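Brarkel is back, and Dunmore has the bug

27 June 2024

If you had told me in April that I would be spending two evenings a week shouting "hadska!" across a card table at people I'd barely met, I would have laughed. I am now one of the regulars. I own my own pack. I have opinions about when to lead the Moon.

For anyone who has missed it so far, Brarkel is a trick-taking game for four players in fixed partnerships, played with the full 78-card tarot pack. Forget the fortune telling, this is the pack as card players have used it for centuries: four ordinary suits with a knight squeezed in between the jack and the queen, a long run of trumps, and the Fool, who is a law unto himself. Games of this sort are still played all over Europe, and ours is a cousin of them that somehow settled in the valley and stayed here. My grandmother's generation played it in kitchens in Dunmore and in the back bar at Cerndale, and then for a good long while it was hardly played at all.
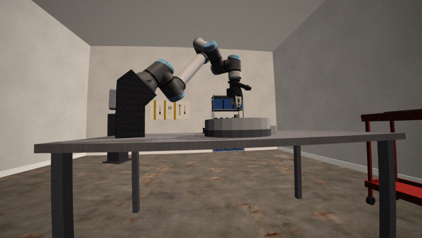

A grey table, with the arm on the left and the round platform to its right.

What changed was that Eustaquio Cervantes found a set of rules in a drawer. He had moved into his late aunt's house at Cerndale and was turning out the sideboard, and under the napkins was a school exercise book with "BRARKEL, as played" on the cover. It's a marvellous thing. The scoring is set out on the first few pages in blue ink, then somebody else has crossed half of it out in pencil, and then the first person has come back and written "NO" in the margin. He brought it to the reading room to ask if anybody knew what it meant, and Beverley Fairclough, who learned the game at her father's elbow, read two pages and started dealing.

That was the first evening. There were four of us, so we had exactly one table and I couldn't get out of it!

The basics come quickly. You follow suit if you can, you trump if you can't, and the highest trump takes the trick. In the black suits the small cards rank as you'd expect. In the red suits they go upside down, so the ace beats the two and the 10 is the lowest of the lot, and this will catch you out for weeks. It caught Beverley out last time and she has been playing since she was small. You may not speak to your partner about your hand, although sighing is apparently a grey area at the Cerndale end of the valley and strictly forbidden in Dunmore.
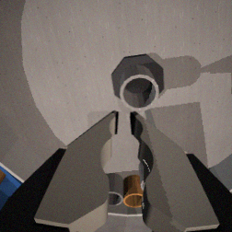
So what is a hadska?

Ah, the good bit. Before the first card is led, any player may call "hadska", and by doing so promises that their side will win the very last trick with the lowest trump. If it comes off, the hand counts double. If it doesn't, it counts double to the other side, and you have to sit there and watch them write it down.

It sounds like madness and mostly it is. The lowest trump is a feeble little card and everyone at the table wants to drag it out of you. To pull it off you need a long hand of trumps, a partner who is paying attention and a bit of nerve. I have called it five times and made it once, and I can still tell you every card of that one, though I've been asked not to.

A game is to 200 points, which takes the better part of an evening if the players are evenly matched. The exercise book gives a shorter game for "weeknights and Lent". We've been using it when there are beginners in, and it works very well.

Arguing about the Fool

There is one matter on which the valley does not agree. In Dunmore the Fool can be played at any time to get you out of following suit, and you keep him and give up a worthless card in exchange. At Cerndale he is simply the highest trump and that's the end of it. The exercise book says both, on facing pages.

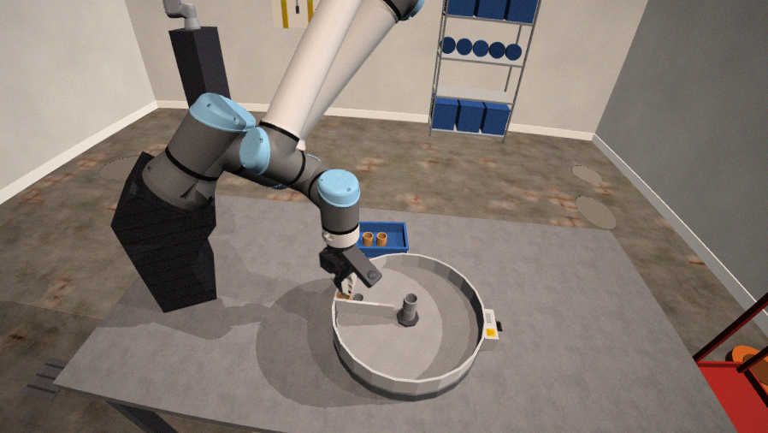 The large arm reaching over the shallow circular tray.

We tried a whole evening of each. I went in firmly on the Dunmore side and came out less sure of myself, I must say. The Cerndale Fool makes for a fiercer game and you think much harder about when to let him go. With the Dunmore Fool there is more hiding and more bluff, and the person on your left can be made thoroughly miserable. For now the house rule is that the dealer decides and announces it before anyone looks at their cards. Eustaquio would like it settled properly. Beverley says it was never settled in her father's day and they all managed.

I'd love to hear from anyone who remembers how it was played further up the valley. Old score sheets would be wonderful too. Beverley has one in her father's writing where a single hand swung the score by over 200, and we have all tried to work out how that could happen, so far without success. She suspects drink.
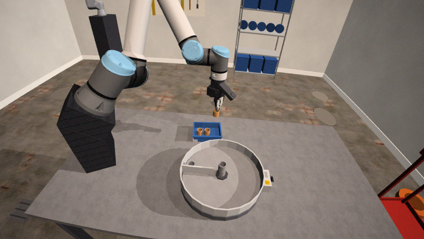

There may also be words we have lost. The book mentions a "widow's hadska" twice and never says what it is. Beverley half remembers a penalty for dealing out of turn that involved singing. If your family had a name for something, or a rule you were always told was the only right one, please write it down for us, even if you think it's too silly to be worth the stamp.

Beginners are very welcome. You don't need a partner and you don't need a pack, although if you do have a tarot pack at home with the proper suit cards then bring it along. Beverley will sit behind you for your first few hands and say nothing at all, but you'll hear her breathing change when you reach for the wrong card. We play at the reading room in Dunmore from half past seven, kettle on from seven, and at Cerndale when the back bar is free. The notice in the window has the dates.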